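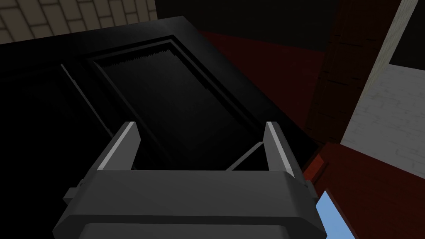
Hae-won Tak had named the gripper Oh, and after ten evenings she was tired of the name.

"Again," said Édgar from the sofa.

She started the program from the beginning. In the simulated house Oh went forward to the black door, slowly, like a guest who is not sure of the address. On the screen the counter said 71. She wanted 200 before she would let the real arm, which was lying in pieces on her kitchen table, touch the real door.

"In May you told me five attempts," he said.

"In May I did not know doors."

Édgar came and stood behind her chair with his tea. They watched together. He was holding his breath, she noticed, and he had his free hand a little open, as if he could help.

"More to the left," he whispered to the screen.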